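Dolia House Shared Kitchen: Surfaces, Storage and Daily Use
Project report, second-year module in Interior Planning
Submitted by Bahman Rezaei

1. Purpose of the project

The project examined how the worktop in a shared residential kitchen is used over the course of a day, and whether small changes to storage would leave more of it clear for preparing food. The kitchen studied was that on the ground floor of Dolia House, which serves 20 residents. Observations were made during May, with the agreement of the residents and of the housing office.

2. Background

The kitchen was last refitted by Skarnari, and the plans held by the housing office show a main worktop 280 cm in length. The original layout allowed for wall cupboards along one side, but these were left out at a late stage. As a result, articles that would normally be put away are kept on the worktop itself, and residents have developed their own habits as to where each thing belongs. An earlier report on the Zakholm building recorded a similar pattern — the more storage was removed, the less surface was available for cooking.

3. Method

Visits were made at 8 in the morning and again in the early evening. At each visit the clear length of the worktop was measured with a tape, and the position of any object left standing on it was marked on a plan. Residents were also invited to complete a short questionnaire on cleaning, drying and storage. No objects were moved before measuring.

4. Findings

The shortest clear length recorded was 46 cm, at an evening visit. The morning figures were better, although they varied according to who had washed up the night before. Residents who completed the questionnaire were largely content with the worktop as a material. Several remarked that the speckled grey finish hides crumbs, so that it is wiped less often than it ought to be. One respondent asked for a plain white surface for this reason.

Towels were the most frequent subject of complaint. With no rail provided, they had been left over chair backs and taps, and a stand kept on the worktop was preferred by most respondents, despite the space taken up by its base.
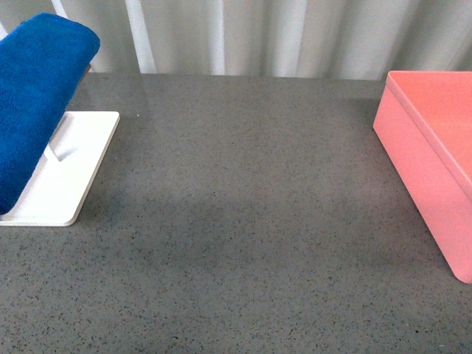

Containers raised a different difficulty. Residents wished to keep them within reach, but there was no agreement on which should remain out and which should be returned to the low cupboard after use. The question of labelling was raised and left open.

5. Recommendations

It is recommended that a towel rail be fitted to the end panel, and that a single shelf of the Dehghan type be considered for containers in daily use. The worktop should be cleared and wiped in full once each evening under the existing rota. A further set of measurements should be taken after the rail has been fitted, using the same plan and the same visiting times.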